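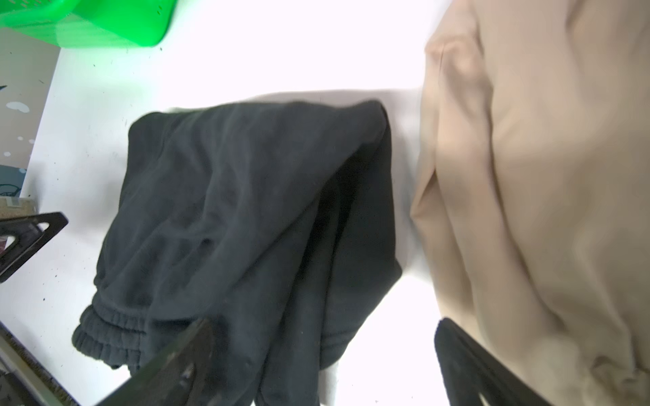
Black fleece sweatpants, with a beige garment beside them.

Caring for Fleece and Other Dark Knits

Fleece is easy to wash and easy to ruin. Most of the damage comes from heat, from fabric softener and from washing it with the wrong things. The notes on this page cover sweatpants, sweatshirts, pullovers and light blankets, mostly in black or navy, where lint and fading show first.

Sorting

Keep dark fleece away from towels. A terry towel sheds in every wash for the first few months, and fleece holds on to what it sheds. Flannel sheets, chenille and cotton bath mats are nearly as bad. Wash dark fleece with other smooth or synthetic darks, such as gym shorts, nylon jackets and dress socks.

Jeans can go in the same load if they have been washed several times already and the zippers are closed. New jeans should be washed alone. A zipper left open will drag across the surface of a knit and leave a line of pulled fibers.

Empty the pockets before anything else. One paper tissue in a pair of sweatpants will cover the whole load. If it happens, don't rewash right away. Dry everything on low, shake each piece outdoors, clean the lint screen and then deal with what is left using a lint brush.

Washing

Turn each piece inside out. Use cold water and the gentle or permanent press cycle. Fill the drum no more than two-thirds full so the clothes can move and the lint can rinse away.

Use less detergent than the cap suggests. For a medium load in a high-efficiency machine, 3 teaspoons of ordinary liquid is enough. Too much leaves a gray film on black cloth that looks like fading. If you already have the film, run the load again in cold water with no detergent and half a cup of white vinegar in the rinse. Never put vinegar in a load that has bleach in it.

Skip fabric softener and dryer sheets. Both leave a coating that flattens the nap and makes it sticky to lint.

For stains, work from the back of the cloth where you can get at it:

Grease: a drop of dish soap, rubbed in with a finger, left for 30 minutes, then rinsed cold.
Mud: let it dry completely, brush off what you can, then wash.
Deodorant marks: rub with a dry, clean nylon stocking before washing.
Candle wax: chill it with an ice pack and flake it off with a spoon. Don't iron it out of fleece.

Drying

Polyester fleece dries fast. After a good spin it needs only a short time on low heat, and much of it will dry overnight on a rack. Put the rack where air can reach both sides. Sweatpants should hang from the waistband with the legs open. Folded over a bar at the knee, they stay damp at the fold and can smell sour by morning.

High heat is what makes fleece feel rough. The fiber tips soften and mat together, and no amount of brushing brings them all back. Cotton-blend fleece will stand a little more heat but shrinks in length, so measure the inseam before the first wash if the fit is close.

Take pieces out of the dryer while the cuffs are still slightly damp. Pull the cuffs gently into shape and let them finish on a flat surface. Ribbing that is dried hard again and again loses its spring. 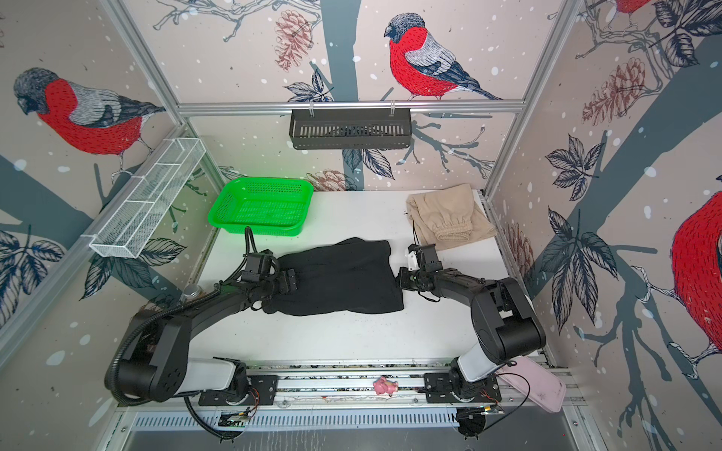
Ironing is rarely needed. If a sweatshirt has a bad crease from storage, hang it in the bathroom during a shower and smooth it by hand afterward. A steamer held several inches away also works. Don't let a hot plate touch polyester.

Folding

Fold fleece while it is fully dry and cool. Warm fabric takes a crease, and damp fabric takes a smell.

For sweatpants, lay them front side up and smooth the waistband. Fold one leg over the other so the outer seams meet. Tuck the point of the seat in to make a straight edge. Bring the cuffs up to just below the waistband, then fold in half or in thirds, depending on the depth of the drawer.

For sweatshirts, lay the piece face down. Fold each side in toward the middle with the sleeve lying straight down along the body, then bring the hem up to the shoulders. Hoods go down over the back first, before the sides come in.

Thick pieces store better on a shelf than in a drawer. A shelf 16 inches deep takes an adult sweatshirt folded this way with a little room at the front. Keep stacks low, five or six pieces at most, or the bottom ones will be pressed flat.

Rolling is fine for travel and for children's sizes. Stand the rolls on end in a bin so that each one can be pulled without disturbing the others.

Removing lint and pills

Use a dry rubber glove for hair. Stroke in one direction only and the hair will gather into a line you can pick up. Tape or a sticky roller works for lint. Press and lift, don't drag.

Pills should be cut off. Pulling them brings up more fiber and starts new ones. Lay the cloth on a hard, flat surface, hold it taut and use a fabric shaver with light pressure. Go slowly near seams, pocket corners and drawstring holes. Empty the shaver often. A disposable razor will do the job on cotton knits but is too easy to slip with on fleece.

Wipe down the table before you start. Crumbs and dust go straight into dark cloth and you will be brushing it twice.

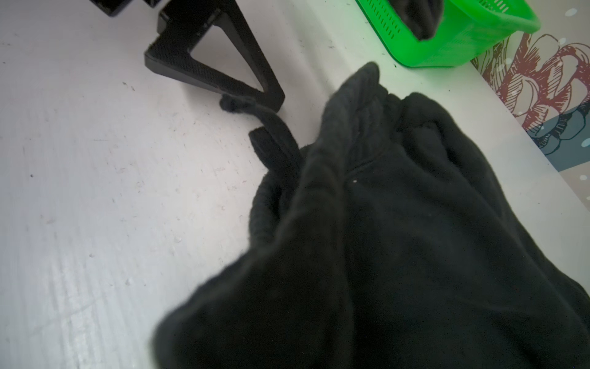 Page last changed: February

Storing for the season

Wash everything before putting it away, including pieces worn only once. Body oil that can't be seen in spring will be a yellow or shiny patch by fall.

Use cotton bags, lidded bins or a clean suitcase. Vacuum bags save space but crush the nap, so keep them for a move or a short trip. Moths don't eat polyester, but they will go through a wool blend, and a wool sweater stored in the same bin can bring them in. Check the labels and keep wool separate.

Leave drawstrings tied in a loose bow. If one has already pulled out, fasten a large safety pin to the end and work it through the waistband a few inches at a time, then knot both ends.

When to stop mending

A split seam is worth sewing. So is a small hole away from the stress points. Once the seat or inner thigh has worn thin enough to show light, a patch will only tear the cloth beside it. Cut the good parts of the legs into dusters. Fleece doesn't fray, needs no hem and picks up dust well when dry.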